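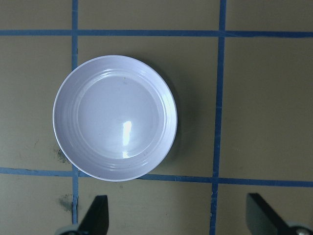
Kadstead, May 24, 2021

Minutes of the table-setting group, taken down by Elaine Guimarães with apologies for her handwriting

We started a little behind, what with the coffee, and went straight to the blue tape, which everybody had opinions on. The grid stays. It was laid by hand and wanders a bit, and the strip on the right leans, but we agreed that it does the job and that pulling it up to start over would be a waste of a good evening.

Next came the white plate. It sits toward the left of the middle square, over the tape on that side and touching the strip below, and there was a long and very friendly talk (almost 33 minutes!) about whether a plate may cover a line. Decided: for practice, yes, but for the Culau supper we want it well inside its square, with the squares on either side kept clear until the glasses are settled.

Mendes Hall has confirmed the date in November and can lend us nine tables, bless them. Elaine will write to say thank you and ask whether tape is all right on their tops.

The raised rim was well liked for soup. Four of us would still rather have flat plates for the main course, so that question is carried over.

Tape and plates so far: $434, approved.

Next meeting at the Davton Street room, same time. Please bring your own scissors.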